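Handwashing Messages and Seasonal Flu at Chisholm College
Public Health Practice, Final Project Report
Submitted 16/08/2018

Background

Chisholm College has 1,365 students, and more than half of them live in the three residence halls. Flu goes through the halls every winter. The worst month is usually February, when classes are full and people spend most of the day indoors. The campus clinic gives flu shots in the fall, but many students skip them, and the clinic has few staff to do anything else once cases start.

Our group wanted to find out whether students saw the prevention messages the college puts out, whether they remembered them, and whether they said the messages changed what they did. We did not try to measure how many people got sick. That would have needed clinic records we did not have permission to use.

The messages

The college used two kinds of messages last winter. The first was an email from the dean's office, sent to all students at the start of the term. It was long, and the advice on staying home when sick was in the fifth paragraph. The second was a set of posters made by Clalach, a print shop in town. The posters had one line of large type and a phone number for the clinic. They were put up in Naso Hall and Drarnisska Hall, in the bathrooms and next to the elevators. The third hall was being painted and did not get any.

This gave us a chance to compare halls with posters and a hall without them, although we did not plan it that way and the halls differ in other respects. The third hall has mostly older students and single rooms.

Method

We wrote a paper survey with 12 questions and left copies at the front desk of each hall. We also sent a link by email to 800 students. We asked where students had seen flu advice, what they remembered of it, how often they washed their hands before eating, and whether they had gone to class with a fever. We closed the survey after two weeks.

After that we ran short interviews with students who had checked a box saying they were willing to talk. Each interview took ten minutes. One of us asked the questions and another took notes. We did not record audio.
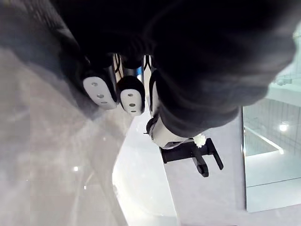 Our results depend on what students told us, and people tend to give the answer they think is correct when the subject is hygiene. Almost everyone said they washed their hands before meals. In the interviews the answers were less firm, and several students said they only rinsed with water when they were in a hurry. They talked mostly about the dining hall and the shared bathrooms, where a plain white basin like the one in the picture is the place the advice either gets followed or does not. Some said a reminder at the sink was more useful to them than an email they opened on a phone and closed again.

Results

Students in the two halls with posters were more likely to say they had seen flu advice, and most of them could repeat the line on the poster. Very few students in any hall could name one thing from the email. Going to class with a fever was common everywhere. The main reason given was attendance rules. Some courses take off points after two absences, and students did not want to spend one on a mild illness.

Posters cannot do much about that. We recommend that the college allow a short absence without a clinic note during flu season, and that instructors say so on the first day.

Cost

Clalach charged the college $100 for design and 50 cents for each poster. Tape and staff time were not counted.

Limits

The survey was voluntary, and students with an interest in health were probably more willing to fill it out. We asked in spring about things that happened in winter, so some answers may be wrong. A second survey given during flu season, with posters in all three halls, would be a better test of recall.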